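Student Projects > Packaging and Food Retail > Term Reports
12 shares | 3 comments

Sorting and Boxing Small-Format Snack Packs: A Study of Mixed Assortments

Hooman Vahidi and Dalva Siqueira
Drurville, September

1. Purpose

Single-serve snacks are often sold or given as a mixed box. The packs in such a box differ in shape, stiffness, and surface, and they do not settle the way a box of identical items does. The project set out to write a packing order that one person can follow at a table, with no scale and no dividers, and that leaves every label readable when the lid comes off.

The work was limited to sealed, shelf-stable savory snacks. Sweets, drinks, and anything in glass or metal were left out.

2. Materials

Packs were grouped by how they behave when pressed lightly between two fingers.

Group A, soft pouches. Oily contents, flexible walls. Tofu snacks and braised meat fall here. The contents shift to the lower end when the pouch is stood up.

Group B, firm single pieces. Sausage-type items in a close wrapper. These keep their shape but roll or slide on a smooth base.

Group C, flat packets. Shredded or sliced fillings. They can stand on edge if something supports them on one side.

The outer container was a rectangular box, open at the top during packing. We worked on a round table in a living room, with the loose packs laid out on the cloth and the box behind them.

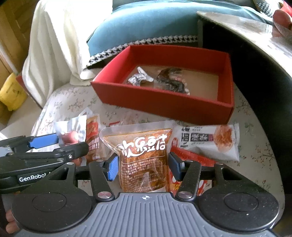 A round table has one practical drawback. There is no straight edge to line the packs up against, so the rows drift toward the middle as items are taken away. In the first trial the groups ran together before the box was half full. For the second trial we placed the box first and sorted outward from its long side, and this kept the groups apart until the end.

3. Method

Each trial followed the same steps.

Step 1. Wipe each pack with a dry cloth. Oil on the outside of a pouch will mark its neighbors.

Step 2. Check the end seals. Set aside any pack with a crease running through the seal.

Step 3. Lay Group A flat on the base, printed side up, seals toward the short walls.

Step 4. Place Group B in the gaps along the long walls.

Step 5. Stand Group C on edge last, with the fronts facing the same way.

Step 6. Close the lid, turn the box on its side for 100 seconds, return it, and open it.

The filled box in the final trial weighed 453 grams.

4. Results

The first trial used no fixed order. After the side turn, the pouches had slid over the firm pieces and covered several labels. The second trial used the order given above. The flat packets leaned but stayed upright, and all labels could be read without moving anything.

Clear packs needed more care than printed ones. The contents of a clear pouch are part of how it looks, and a folded corner shows at once – a printed wrapper hides the same fold.

5. Limits

Only 2 trials were run, both on the same Wednesday and with the same box. The packs were not tested in a warm room, where oil may spread differently inside the pouch. The side turn is also a mild test compared with mail handling.

6. Further work

We would like to repeat the method with a deeper box, where a second layer becomes possible. A thin card sheet between layers would probably be enough, but we have not tried it. Erklow, the student shop, has asked for a one-page version of the steps to keep at its packing counter, and Siqueira is preparing it.

Filed under: Student Work, Food Packaging, Drurville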